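4 min read

Section 3: Setting up the clearing tray

Right, you've got the shelves up (if you haven't, go back to Section 2, I'll wait) and now we come to the bit I like best. The clearing tray is where everything lands after lunch before it goes anywhere near the sink or the cupboard. When we first moved into the shared kitchen at Mastport we didn't have one, and forks ended up in plant pots, desk drawers and once inside the printer. Hélder Pinheiro still brings up the printer.

What you need for this section

One tray with a raised edge all round and a surface with some grip to it
Cups and cutlery from the Loureiro picnic set, or whatever plastic things you already own
A damp cloth and a dry one
Washing-up liquid, the plain sort

Placing the tray

1. Clear a stretch of worktop at least 142 cm long. The tray won't use all of it, but you want elbow room at both ends or people will start stacking, and once they start they never stop!

2. Wipe the worktop and dry it properly. The tray grips well on a dry top and slides about like a bar of soap on a damp one.

3. Put the tray down with a long side facing you. Press each corner in turn. If one of them rocks, fold a bit of card and tuck it under.

4. Stand back and check you can reach the far side without leaning over anything hot.

Caution: keep the tray well away from the hob and the toaster. I melted a corner of our first one in April and the smell hung about for days.

Laying things out

5. Forks, knives and spoons go to the left, lying flat. I put forks on a slant with the prongs pointing away from me, so that my hand finds the handle first (Sofia Brandão lays hers dead straight and we have agreed to differ).

6. Cups go to the right, standing up. Keep a good gap between them and the cutlery, as a long handle will knock a light plastic cup over before you've even noticed you touched it.
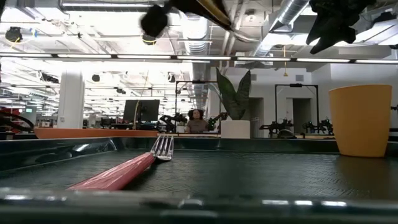 7. Leave the middle free if you can. It's where you'll put down whatever you're holding when the phone rings, and you'll be glad of the space. At busy times it fills up anyway - just clear it first when you start putting away.

8. Don't nest the cups while they're waiting. They stick, and the Evari ones need two people and some bad language to get apart again.

Note: if you're left-handed, swap the sides over. Everything else in this section stays the same, apart from step 11, where you'll want to start from the other end.

Putting away

9. Take the cups first. Hold them by the outside, near the bottom, and keep your fingers off the rim.

10. Then the cutlery, one kind at a time. All the forks, then all the spoons, then knives. It feels slower but you only open each drawer once.

11. Run the damp cloth over the tray from left to right. A patterned surface hangs on to crumbs, so go across it a second time at an angle, then finish with the dry cloth. Don't forget the inside corners, they collect tea.

Caution: no scouring pads, please. They take the shine off the rim and chew up the grip.

Once a week

12. Lift the whole tray out, wash it in warm water with a little washing-up liquid, and lean it up against the wall until it's dry. Wipe underneath while it's off (you will find things, we once found a key to the Resden office that had been missing since before I joined).

13. Put it back in the same spot. I stuck two small pieces of tape on our worktop to mark the front corners, and it has saved a lot of fussing.

If the tray still slides about after all that, have a look at Section 4, where I go through mats and grip strips.

Contact the kitchen team | © 2022 Mastport Shared Kitchen | Back to top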